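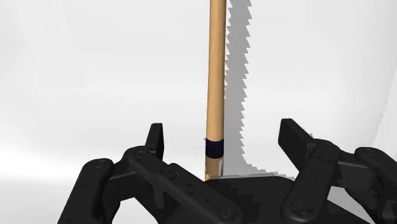

Festumberg school keeps its art room open after fire office visit

Jan 14, 2020

The secondary school in Festumberg may continue to use its art room this winter, the town office has confirmed. The room was in danger of closing after an inspection found that the second exit was too narrow for the number of students.

The school has now agreed to limit each class in the room to 19 students until the door is made wider. Larger groups will be divided, and one half will have drawing in the library during the same hour. Parents received a letter with the new timetable before the end of the holidays.

The work on the door will be done by Mabaso, a building company from Stumunbridge. It should take 10 working days and will start when the new door frame is delivered. The school hopes this will happen still in January, but the company has not promised a date.

Drawing and painting are popular subjects in Festumberg. The school has 910 students, and most of them have art for two hours each week. The older ones also use the room in the afternoon, when they prepare their folders for college. These afternoon hours will stay as before, as the groups are small.

The yearly exhibition, which the school organizes together with the Drastuner gallery, is not affected. It will show pencil drawings, prints and a few works in clay. Students who want to take part must bring their work to the school office, with name and class written on the back. Works on paper should be flat and not rolled - last year several drawings were difficult to hang for this reason.

The town office also asked the school to move the drying shelves away from the corridor wall. This was done already during the holidays. A new inspection will be made after the door is finished, and if everything is in order, the limit for the classes will be removed.

Questions about the divided classes can be sent to the school office.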